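“先大后小”真的更快吗？卧室软织物整理的一次小规模检验
生活空间与家务课程 学期项目报告

一、为什么做这个题目

选题时组里意见并不统一。有人刚看完Ganadthorpe整理法的小册子，觉得按步骤来，谁都能把卧室收拾得利利索索；也有人觉得那本册子写的都是常识，只是每条常识前面多了一个编号。我们属于后一种人多一点的小组，所以报告的口气从一开始就不算中立，先说明白。

小册子里关于卧室的部分，核心主张有三个。第一，先处理大件，再处理小件。第二，所有软织物都应先摊平，从中线提起，再对折。第三，床面清空以后再铺床，中途不要把东西放回去。册子说，照这三条做，“整理时间会明显缩短，效果也更持久”。明显是多明显，持久是多久，全书没有交代。我们在附录里找过，附录是Workomwood收纳盒的尺寸表和购买建议。

我们想回答的问题很窄：在一间软东西特别多的卧室里，照这三条做，比凭习惯做快不快？收拾完的样子能不能保持？

二、房间和东西

选房间花了一周。最初想用宿舍，后来放弃，宿舍的被子就那么一床，叠完就结束了，测不出什么差别。最后用的是一间浅色的小卧室，白墙，白门，墙上有空调和挂钟，黄色的架子上放着盒子。真正让我们选中它的是布料的种类：浅蓝色的一块软布，米粉色、蓬松、带长穗边的一大团，藏蓝和浅粉相间的条纹织物，粉色的毯子，带花纹的枕头，还有靠在一边的毛绒玩具。

这些东西的脾气差得很远。浅蓝色那块薄，一提就垂，垂下来以后自己会往一边摊开，看起来很听话，其实边在哪里要找半天。米粉色那团正相反，怎么放都是鼓的，穗子总往外跑。小册子把它们统称为“软织物”，用同一套动作对付。我们觉得问题很可能就出在这里。

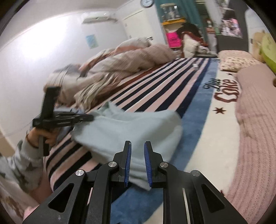 册子里的插图画的都是边角分明的长方形，颜色也均匀，仿佛每条毯子买来就带着折痕。实际动手时，“中线”这个词先让人犯难。一块布堆在那里，要先找到两个角才谈得上中线，而找角的过程已经把布展开了大半。这时候再按第二条去“从中线提起”，等于把刚展开的部分又弄皱一次。试做的时候我们争论过这算不算执行错误，翻回原文，原文只有一句“轻轻提起织物的中心，让它自然下垂”。自然下垂之后怎么办，下一页就跳到叠好的成品了。

三、做法

我们把整理分成两种条件。

习惯组：不给任何说明，只告诉做的人“收拾到你自己愿意住的程度”。

册子组：先读Ganadthorpe小册子的卧室一章，再开始，过程中可以翻书。

每一轮开始前，房间恢复到同样的凌乱程度。这句话写起来容易，做起来很虚。所谓“同样”，是指同样几件东西放在大致同样的位置，至于每团布里面的褶子，没有办法复制。我们最后的办法是定一个固定的弄乱步骤：大件抖开，堆在左边，浅蓝色的布搭在条纹面上，枕头不动，玩具不动。能控制的也就到这个程度。

计时从手碰到第一件织物算起，到做的人说“好了”为止。以秒为单位。有组员提议用Callar打分软件来判断什么时候算好，拍一张照片，软件给一个“整洁度”。我们试了一个下午，同一张床从两个角度拍，分数差出一大截，遂放弃。后面会再讲这个软件。

整理完以后，房间照常使用14天，期间不刻意维护，到期再看。

另外用了Ondieki家务感受量表，请做的人填写收拾过程的轻松程度和满意程度。量表是老师推荐的，题目比较短，我们没有改动。

一共做了22轮，两种条件各占一半。有三轮因为中途接电话停过，我们把停的时间扣掉了，没有作废。这一处理有争议，留在这里供读者判断。

四、结果

（一）时间

习惯组平均1044秒，册子组平均1096秒。也就是说，读过册子的反而慢一点。

我们不打算拿这个差别去宣布小册子没用。52秒在这么小的样本里算不了什么，一轮里穗子多缠一次就能吃掉大半。但反过来说，“明显缩短”这四个字，我们的数据里一点影子也没有。要是哪位同学手里有更大的样本，并且真测出了缩短，我们愿意改口。

翻书的时间算不算，也吵过。册子组确实有停下来看书的时候，如果把这部分去掉，两组可能差不多。可是册子的目标读者就是需要翻书的人，把翻书的时间去掉，有点像算路程时把等红灯去掉。我们决定不去。

（二）哪件东西最费时间

观察记录里，最拖时间的是米粉色那一大团。两种条件都一样。它的体积让人不好判断正反，穗边又容易和旁边的织物勾在一起。册子组按照“先大后小”，一上来就对付它，叠好以后没有地方放，因为床面还没清空，第三条又不准把东西放回去。结果有几轮是抱着它找地方，最后放到地上，再去收浅蓝色的布。习惯组的人多半先把小的、薄的收走，腾出一块平面，再把大件就地铺开来叠。看着没有章法，可是顺手。

这一条我们认为是整份报告里比较站得住的发现：“先大后小”需要一个前提，就是旁边另有空桌子或者空椅子。册子的示范房间很大，它没有意识到自己依赖了这个条件。

（三）提中间还是抓边

浅蓝色那块布给了我们一个可以单独看的小问题。从中间捏起一道褶往上提，布会成一个小小的脊，两边往下滑。好处是动作小，一下就能把整块布挪开。坏处也很清楚，放下来的时候这道脊不会自己消失，还得再抹一遍。抓着两个角拉，要多走一步去够远处的那个角，但放下来基本就是平的。

所以如果目的是“把它拿走”，提中间可以；如果目的是“把它叠好”，我们看不出提中间有什么道理。册子把两个目的混在一个动作里写，读的人自然分不清自己正在做哪一步。

底下的条纹面倒是意外地有用。做的人会不自觉地拿条纹当尺子，把浅蓝色布的边对着某一条深色带放，对齐以后再折，折出来就正。这是习惯组自己摸索的，册子里没有，两组里凡是这么做的，返工都少。我们没有专门为此设计对照，只能算是一个线索。

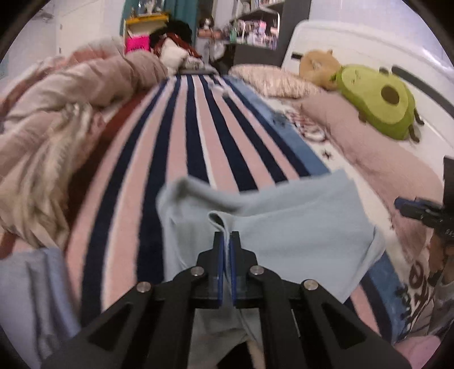 （四）十四天以后

先说Workomwood收纳盒。册子建议把叠好的毯子立着放进盒里，我们照办，放了薄的两件。到期打开，盒里的还算整齐，可是问过住的人，那个盒子中间没有打开过。一件不用的东西保持整齐，不能算整理法的功劳。凡是每天要用的，不管当初是哪种条件收拾的，到期时都已经回到差不多的样子。“更持久”这个说法，我们认为没有得到支持。

再说感受。Ondieki量表上，册子组对“我知道下一步该做什么”这一题打分较高，对“过程轻松”打分较低。前半句可以算册子的优点。有些人站在一堆被子前面确实不知道从哪儿下手，有一本书告诉他先碰哪一件，心里会踏实。只是踏实和快是两回事，封面上印的是快。

五、关于Callar打分软件的补充

本来不想多写，但组里有人认为应该留下记录。软件的问题大概有这么几处。

它偏爱颜色少的床。把粉色毯子拿走，分数立刻上去，哪怕剩下的东西一点没动。

它不喜欢玩具。毛绒玩具端端正正靠在那里，仍然被标成“待清理物品”。我们认为一间有人住的卧室里有几个玩具是正常情况，软件的标准来自样板间，这一点它的说明里应该写清楚。

它把条纹当成褶皱。这可能是最说明问题的一处，条纹铺得越平，它标的“褶皱”反而越连贯。

因此本报告的任何结论都不使用Callar的分数。

六、我们自己的毛病

写别人的问题容易，下面轮到我们。

样本小，做的人都是同学，其中几位还参加过选题讨论，知道我们对小册子不太信任。他们读册子时有没有带着挑刺的心情，很难讲。

只有一个房间。换成一间空旷的、有长桌的房间，“先大后小”也许就成立了，我们没有测。

“说好了就停表”把标准交给了个人。有人对枕头歪一点毫不在意，有人会回去把枕头转正三次。两组里这两种人的分布我们没有事先平衡。

停表扣时间的那三轮，应当重做。当时临近交稿，没有再借到房间。

还有一处是老师在中期检查时指出的：我们一直在比时间，可是很少有人会因为收拾卧室慢了一分钟而苦恼。大家真正抱怨的，多半是收拾了没几天又乱。这样看，第四部分第四小节才该是正题，我们却只看了一次，中间没有记录。这个批评我们接受。

七、可以给出的建议

建议写得很保守，只限于布料多、地方小的房间。

先把薄的、小的拿走，腾出一块平面，再叠大件。

带穗边的单独放，不要和别的织物叠在一起抖。

要叠的布抓角，要挪的布提中间。

如果下面正好有条纹，可以借它对边。

收纳盒买之前想一想里面的东西多久用一次。常用的放进去，盒盖打开和合上的麻烦会让它最后躺在盒子旁边。

八、下一步

如果下学期还能继续，我们想把计时缩小到单件，只比浅蓝色薄布和米粉色厚件这两样，分别试提中间和抓角，每种做够次数，房间里其他东西一律不动。恢复原状的步骤也要拍照对照，不能再靠口头描述。十四天的观察改成隔天记一次，由住的人自己填一张小表。表格的草稿已经有了，目前只有“今天盖了哪一条”和“起床后放在哪里”两栏，够不够用，要先试填一周再说。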